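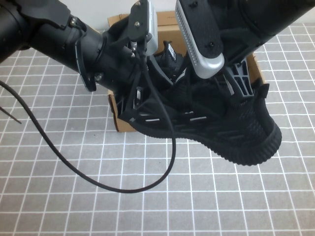
Lekham visit, quick notes

Got in at 9, out by noon. Sânziana Radu showed us the shoe cell. Two arms, one gray grid mat, one cardboard box, black knit sneakers. All the examples are driven by a person, then the learning system trains on the recordings. Target is 2000 for the shoe task, they had 1207 when we walked in.

Knit uppers are the hard bit. They fold up around the fingers so every grasp comes out a little diffrent. Sânziana wants that in the set, messy ones included. Karla Cuevas asked about throwing out bad runs. They keep them, tagged, in a separate folder.

Wrist view

Second thing we looked at was the close camera, down in the box. Black shoes, dark lining, tan cardboard, and light coming thru the small round hole in the side wall. Karla worried the model would learn the hole and not the shoe. Fair point. Plan is to swap boxes more often.

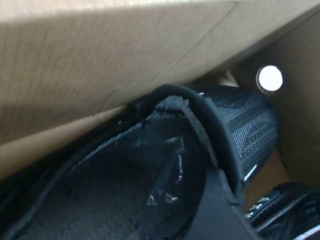

To follow up

Ask for the labeling guide, 11 pages, Sânziana said she'd send it.
Compare with what Damasceno does for bags.
Do they shuffle left and right shoes? Forgot to ask.
Batches are 128 runs, check if ours can match.
Parking at the back gate next time, front lot was full.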